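7. Parada por enganche del mazo de cables en la cuba

Diciembre
Redacción: Édgar Cáceres. Revisión: Tyra Söderlund

Esta sección se aplica a las células de vaciado Branell con cuba metálica y mazo de cables exterior. Trata la parada que se produce cuando el mazo roza o se engancha dentro de la cuba durante la recogida de barras. En la célula de Chambi la avería se repitió dos veces en el mismo turno: se rearmó tras la primera parada sin revisar el recorrido de los cables.

Síntomas: el brazo se detiene al bajar o al girar la muñeca, la consola muestra el aviso 105 (par externo excesivo) y la pinza puede dejar de responder.

PRECAUCIÓN: no rearme desde la consola con el brazo dentro de la cuba. Si el mazo está tenso, el primer movimiento puede arrancar el conector de la pinza.

7.1 Liberación del brazo

1. Pulse la parada de emergencia y avise al responsable de la célula.
2. Compruebe que no hay nadie dentro del vallado. No introduzca las manos en la cuba con los accionamientos activos.
3. Mire por dónde pasa el mazo, sobre todo el bucle que rodea la articulación de la muñeca. Anote si toca la pared, el fondo o alguna barra.
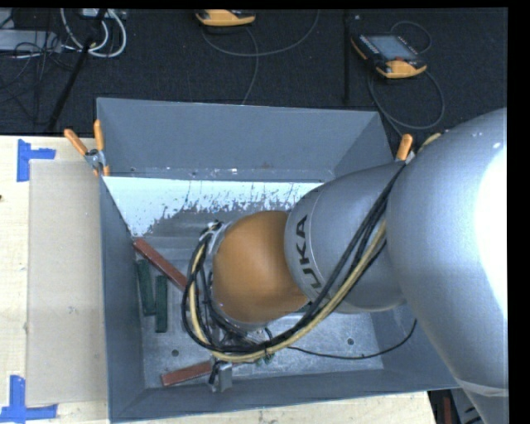
¿Hay que vaciar la cuba antes de sacar el brazo?
Solo si una barra sujeta el mazo o la pinza. En los demás casos se dejan las barras donde están y se retira el brazo en vertical.

4. Desenclave la parada y seleccione el modo manual a velocidad reducida.
5. Suba el brazo en línea recta, sin girar la muñeca, hasta que la pinza quede 200 mm por encima del borde.
6. Vuelva a pulsar la parada de emergencia antes de acercarse.

Nota: si el mazo se tensa al subir, suelte el mando y llame a mantenimiento (Bit-na Choo, extensión 24).

7.2 Revisión y puesta en marcha

7. Recorra el mazo con la mano desde la muñeca hacia la base. Busque cortes, aplastamientos y bridas rotas.
8. Ajuste el bucle con la muñeca girada al máximo en ambos sentidos. La holgura correcta es de unos 30 mm.
9. Verifique las pinzas de sujeción de la cuba. Una cuba desplazada produce el mismo aviso.
10. Ejecute un ciclo completo en manual antes de volver a automático.

Si el aviso 105 reaparece en ese ciclo, deje la célula consignada y registre la incidencia en Skasto.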